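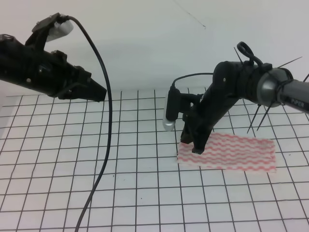 Enside sells its two-arm training kit by subscription, and the pitch is simple: you get the arms, the cameras and the software, and you teach the setup a job by guiding it through the motions yourself. The first lesson in the manual is cloth. A flat piece with wavy pink-red stripes is a fair place to start, with the gripper coming down near one corner and the black grid on the tabletop giving you something to line it up against. I spent 6 weeks with the kit at Cherkaoui, a shared workshop that took out a subscription in April.

Setup took most of a morning. The software, called Godance, found both arms on the second try. The cables are the weak point. They hang where you want to work, and the clips that come with the kit are too stiff to move once they are on. Hnat Dovhaniuk, the workshop's manager, ended up buying his own.

The wrist views are better than I expected. Each one opens in its own window, and you can play back a run at half speed to see where a grasp went wrong.

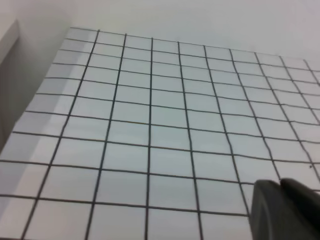 View from a wrist camera, with the gripper at lower right.

The plan costs $1,832 a month, with support by phone until 6 p.m. I called twice and got a person both times. Training a new job takes 39 recorded runs before Godance will let you test it, and there is no way to skip ahead. Ulelik, the closest rival, has no minimum but charges extra for the second arm.

Dovhaniuk plans to keep the kit through the summer - mostly for folding - and then look at the price again.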